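PC Hardware Basics – Handout 2: Inside the Workstation Tower
Brestengate Evening Program, Hardware Bench

Before you start

I wrote this one up again from scratch in January because the old handout assumed everyone already knew which way up a motherboard goes, and plenty of very smart people don't. So we start slow. We spend this session on the processor, the memory and the parts that sit around them, and if you only get comfortable with those I'll be a happy man.

Read the handout through once before you pick up a screwdriver. I know, I know. I never read the instructions either, but CPU sockets are unforgiving and a replacement board comes out of the Chidiac Fund, which currently has 2860 in it and a lot of other things to buy!

The power cord comes out of the wall first. Then hold the power button in for a few seconds, clip on your wrist strap, and lay the tower down on its side with the open side facing you. Everything on the board is easier to reach that way, and you aren't fighting gravity when a screw gets loose.

1. Finding the processor

Look for the metal frame. On a full-size workstation board it's usually the most solid-looking thing in there, and the processor sits square in the middle of it with a load plate holding it down at the edges. What you see of the chip is the heat spreader, a flat metal lid. The cooler normally bolts down over it with a layer of thermal paste between, so for this part of the class we work with the cooler already off.

Memory slots are the long black ones with a latch at the ends. Some boards have a bank on one side of the socket only, and bigger workstation boards have one on each side – handy to know when you're trying to get your bearings, since you can find the socket by looking between them.

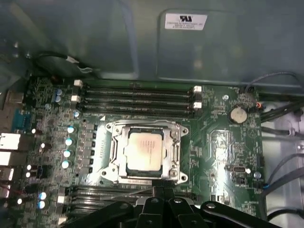

2. Taking the processor out

Press the lever down a little and out sideways, and let it come up slowly under your finger. Don't let it spring. Some sockets have two levers and they open in a set order, which will be marked on the load plate or in the service manual (look it up, please, every time). Lift the plate, then take the chip by its edges and go straight up. No sliding, no tilting, no rocking it "just a bit" to see if it's free.

Now put it somewhere sensible. Somewhere sensible is a tray with a proper place for it, and never the bare table, your shirt pocket or the top of the power supply. I'm a bit of a bore about trays. In my years at Wornell I watched a whole afternoon disappear while four of us crawled under a bench after one small part, and I've laid things out ahead of time ever since. Same for memory: give it a slot or a flat spot of its own, and keep your fingers off the gold contacts.

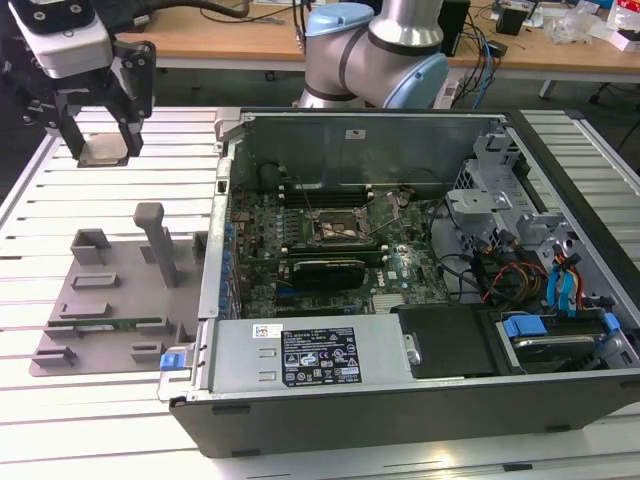
Once the socket is open, leave it alone. On this kind of board the contacts are tiny springy pins down in the socket, and they bend if you so much as breathe on them with intent. No cloths, no canned air from close up, no pointing at things with a pencil. If you're stopping for coffee, put the plastic socket cover on.

While the lid's off, get to know the neighbors. The little cans standing in rows on the board are capacitors, which smooth out the power. Check the tops: flat is good, domed or crusty means the board is on its way out. The finned metal block that isn't the CPU cooler is most likely the chipset heatsink, and on Dell boards I use the printed logo as a landmark when I'm telling somebody over the phone where to look.

3. Power, drives and the cable jungle

The power supply is the big metal box, and its label is worth reading properly. It gives you the output for each voltage, and the warning symbols mean what they say. We do not open power supplies in this class. We unplug them, we slide them out, we slide them back in, and that's all. 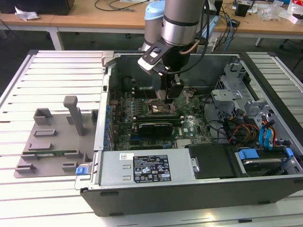
Cable colors on a standard supply are pretty friendly. Yellow is 12 volts, red is 5, orange is 3.3 and black is ground. SATA data cables are the thin flat ones, and their color tells you nothing at all, so follow the cable to its end instead of guessing. Blue plastic on a Dell is generally a hint that something is meant to be squeezed, pulled or lifted by hand: drive carriers, release handles and so on. If blue plastic won't move, stop and look for what's holding it. Pliers are not step two.

4. Putting it all back

Match the notches on the chip to the socket, lower it straight down, let go. It should sit flat under its own weight. Close the load plate and bring the lever down (it takes more force than you'd like, and that's normal). Memory next: line up the notch, open the latches, press evenly on both ends until they click. A workstation can be fussy about which slots get filled first, so check the diagram. Last of all, tuck the cables away from any fans.
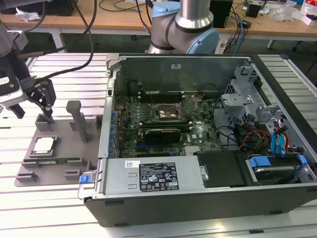 Sorin Dervishi
Instructor, Hardware Bench

Homework, due 20th May: draw the inside of your own tower from memory, label what you can, then open it up and correct the drawing in a different color. Please don't redo it neatly! I want to see the corrections. Chapter 22 in the Zonov reader covers sockets and load plates in more detail, and the pages on thermal paste are good too, though I use less paste than they do. Bring your own wrist strap next time if you have one, and a flashlight.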